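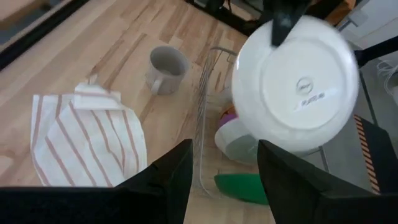 Sticker left on the bottom of plates?

yvette_b
Posted September 30, 2022
Bought a set of plain white plates from Goneteck in August. Every one has the round gray logo underneath and a little white sticker next to it. The listing says the sticker is dishwasher safe and can stay on. I don't buy it. Has anyone left theirs on?

varus5
Mine stayed on for some 200 washes. No problem. You're overthinking a sticker.

Frida G
Did you count the washes? Mine went gray and gummy by week 2 and left a ring of glue that picked up every crumb on the butcher block. "Can stay on" means they didn't want to pay for one that peels.

varus5
I run it daily, so do the math. Maybe yours was a bad batch.

yvette_b
Same question about the foot ring. It's supposed to be smooth enough not to scratch a wood counter. Is it?

Frida G
Run a finger around it. If it feels like sandpaper, put a dish towel down first. I use the striped ones with the hanging loop, and they're better as mats than for drying anything.

zhong_kitchen
Disagree on the towels, mine dry fine after a few washes. Agree on the sticker. Cooking oil, ten minutes, then dish soap.

varus5
All that for the side that faces the table.

yvette_b
They get stacked, so it faces the next plate. Trying the oil tonight.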